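购物篮的小把戏

超市门口那一摞塑料篮子,我以前从来没认真看过。你也不会认真看。手伸下去,拎起最上面那只,有时候两只卡在一起,要抖两下,或者用膝盖顶住下面那只往上拔,然后就进去了。它大概是零售业里最不需要说明书的东西。

所以,当我听说一家叫 Onutitz 的店铺设备公司出了一份小册子,专门讲篮子怎样“重塑进店体验”的时候,第一反应是翻白眼。第二反应是把册子要来,从头读到尾。册子印得很厚实,纸比我家的请柬还好。里面说,篮子是顾客与商店的“第一次握手”。我在这句话底下画了一道线,旁边打了个问号。

握手这个说法我不买账。拿篮子的时候,我摸到的是上一个人的手汗,有时候是篮底的一片菜叶。十月里我断断续续跑了几家店,带着一个很朴素的问题:篮子这种东西,究竟有没有好坏之分,还是说所有的讲究都是卖篮子的人编出来的。

先说容量。册子主推的一款叫 Halar,号称同样的外尺寸,装得更多。我在 Stornevthorpe 商场地下一层的超市里见到了它,老老实实按平时的习惯买了一轮:一把葱,一盒豆腐,牛奶,鸡蛋,洗洁精,一包挂面,两袋薯片。薯片一进去,什么容量都是空话。两袋充了气的薯片就把篮子占去大半,鸡蛋只好搁在最上面,走一步晃一下。容量按升算,买东西可不按升算。真正决定一只篮子能装多少的,是你买的东西里有几样怕压,有几样会滚。

会滚的那几样最烦人。瓶装饮料立着放,篮子一歪就倒;横着放,从这头溜到那头,拐弯的时候咚的一声撞在篮壁上。我试过把瓶子斜靠在角落里,拿别的东西挤住,管用,可是结账时一抽掉旁边那样,它照样躺下。册子对此只字未提。册子里的篮子装的全是面包和鲜花,摆得像静物画,没有一瓶可乐。

再说镂空。侧壁开孔,底部开缝,几乎成了塑料购物篮的标准长相。解释有好几种:省料,减重,漏水,好清洗,叠起来不会吸住。前几样我信,好清洗我要打个折扣。实心的盆用抹布一圈就擦完了,满是小方孔的篮子呢?我在自家浴缸里刷过一只,那是早年连菜一起从菜场买回来的蓝篮子,孔眼边上积了一层灰,布进不去,最后用旧牙刷一个格子一个格子地捅,捅了快一个晚上。洗完当然好看,可我不相信哪家店会这么洗。多半是水管一冲,倒扣,晾着,第二天接着用。

开孔还有一个麻烦,细长的东西会从里面戳出来。筷子、葱、烤串的竹签,拎着走一路,不知道什么时候就钩住别人的毛衣。我被钩过,也钩过别人,双方都很客气,谁也没有怪篮子。其实就该怪篮子。

提手是另一笔账。单提手的篮子好拿,往胳膊弯里一挎,腾出手来翻手机、捏桃子;装重了就勒,小臂上留一道红印。双提手的分量均匀些,代价是每放一样东西都要先把两根提手拨开,放完再合上,放十样就拨十回。册子建议“依据客群选择”,等于什么也没说。我观察下来,东西一多,大家根本不用提手,直接两手端着篮沿,像端一盆刚洗好的衣服。这个姿势不优雅,但稳,重心低,里面的瓶子也老实。既然到头来都是端着走,我倒想问一句,篮沿为什么总是做得那么薄,那么硌手?翻边再宽一指,卷得圆一点,比什么人体工学提手都实在。我在几家店里都没见到有人这么做。

颜色也值得说两句。蓝色的最多,红色其次,绿的、灰的偶尔有。Onutitz 的册子用了整整一页讲蓝色如何让人放松,进而延长停留时间,引的是他们自己做的测试,参加者 200 人。怎么测的,在哪里测的,和哪种颜色比,一概没写。我是不太放心把结论建立在这种东西上的。我在蓝篮子的店里照样着急,尤其是排队的时候。更可信的理由也许很无聊:蓝色耐脏,在灰扑扑的货架之间容易看见,随手扔在哪儿都找得回来。

说到随手扔,篮子的归宿比它的设计有意思得多。开店的人希望篮子在门口,买东西的人却往往走到店堂深处才发现手里拿不下了。于是入口处堆得老高,而冷柜边上的人正用下巴夹着一盒酸奶。一家叫 Mokgethi 的小店把篮子分散开,放了 8 处,货架尽头有,转角有,连卖拖把的地方都挂着一只。店面不大,这么放有点滑稽,像在玩捉迷藏。可我得承认它有用。我进门时只想买盐,空着手走过去,在第三个转角拿了篮子,出来时花掉的钱够买好几年的盐。

这算体贴还是算计?我看是算计,只不过算得让人舒服。册子里那些漂亮话,如果都老老实实改成“让你多买一点”,我反而愿意多信几分。

货架边沿那一小条也在配合这件事。透明挡条,为的是防止东西滑下来,顺便把货品往前推,显得满。从架子上拿一包零食,得先往上提,越过那条边,再往下放进篮子。力气小的人、个子矮的孩子,常常就在这一提一放之间把东西掉在地上。我蹲在低层货架前面试过,篮子放地上,手要绕一个弯;把篮子端到膝盖前,抵着架子,反而顺手。这种小动作,买过东西的人都会,设计图上却很少看见。

价格方面,Halar 一只要比店里原先用的普通篮子贵出 11 块。册子说寿命更长,能把差价赚回来。我问了店里,用了多久,坏过几只,得到的答复是“还行”。我喜欢这个答复。它比册子里任何一张图表都诚恳,也恰好说明没有人在记这笔账。至于旧篮子,我看它们还摞在收银台后面,提手掉了 2 只,被拿去装塑料袋和抹布,干得相当称职。

我并不反对有人认真对待篮子。我反对的是把一只装东西的容器说成一种“旅程”。要改进,地方多的是:篮沿加宽,底部给瓶子留一道浅槽,提手倒下去的时候别夹手指,叠起来能一只一只拿开,别一拽拽起一串。这些都不需要握手,也不需要心理学。下次再有人寄来厚纸册子,我希望里面至少有一页,篮子是装乱了的,薯片挤着瓶子,拎的人正发愁鸡蛋该放哪儿。

在那之前,我还是会去门口抽最上面那一只,看一眼篮底有没有菜叶,有的话换下一只。 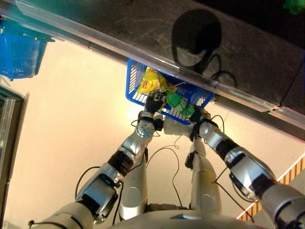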